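Subject: Re: [housing-mold] Warp on rounded covers after the material change
From: Ritu Saxena
To: housing-mold list

On the list in October, T. Malhotra wrote:

> We moved our rounded covers from the old ABS to the Vellent
> grade and now the long sides pull inward after molding. The
> short ends are fine. Gate is at one short end, wall is 2 mm
> nominal. Longer cooling helped a little, then stopped helping.
> Is this packing, or do we need to cut the tool? Also, how long
> do you wait before measuring? We get different answers from
> the morning shift and the afternoon shift.

Taking the last question first. The two shifts are probably measuring parts of different age. A cover straight off the press is still shrinking, and it will go on moving for hours. At Drorncombe we lay parts open side up on a flat rack and leave them alone before anything goes on the gauge. Stacked parts hold each other open and will read better than they are. Write the time of molding on the inside of each sample with a paint pen and compare only parts of the same age.

On packing versus tooling: check the pack pressure first, as it costs you an afternoon and no steel. Weigh parts while you step the hold time up. When the weight stops rising, the gate has frozen and any more hold is wasted. If you are already past that point and the sides still pull in, look at the difference in temperature between core and cavity. On a deep cover the core runs hotter, the inside face cools last, and the walls lean in. Measure the steel itself with a contact probe after the press has been running steadily. The number on the chiller only tells you what the water is doing.

Two other points on your setup.

The rim matters more than the face. A thick rim around a thinner curved face stays hot after the face has set, and it drags the long sides with it. If your rim is more than half again as thick as the wall, core it out from behind or expect to live with some of the bow.

Small tabs on the lower edge are poor datums. They move with the wall. We used to locate on them and spent weeks chasing a fault that was in the fixture. Locate on the face and clamp lightly, or do not clamp. 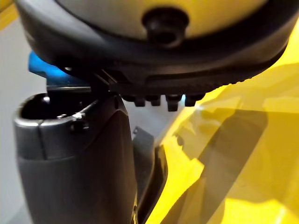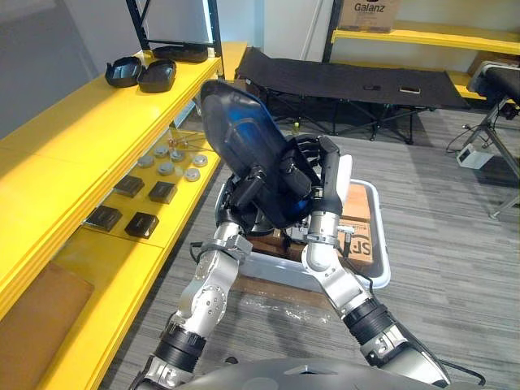
Suggested order of work

1. Fix the age at which you measure. Change nothing else until both shifts agree.

2. Run the gate freeze test at your present melt temperature. Record part weight to two decimals.

3. Probe core and cavity at the same points on each side. If the core is hotter, drop the core water alone, in small steps, and let the press settle after every change.

4. Cut a sample across the middle of the long side and measure the wall. Drawings of rounded parts are often right at the ends and wrong at mid-span.

5. Only then consider the tool. If you do cut, leave steel safe on the long sides and sample again before polishing.

For reference, our last run of this sort was 336 shots on the Vorkero press. Bow at mid-span was around 7 tenths of a millimeter at the start. Lowering the core water took out more than half of it. Coring the rim took out most of the remainder. Longer cooling did nothing once the core was under control, and we went back to the original cycle.

One caution about annealing, as somebody will suggest it. It can relax a cover, but it relaxes it toward whatever shape it is resting in, and our results varied with position in the oven. I would not build a process on it.

If you can post the rim thickness and the two steel temperatures, I can say more about step 3. A section sketch with the gate marked would also be useful.

Ritu Saxena
Drorncombe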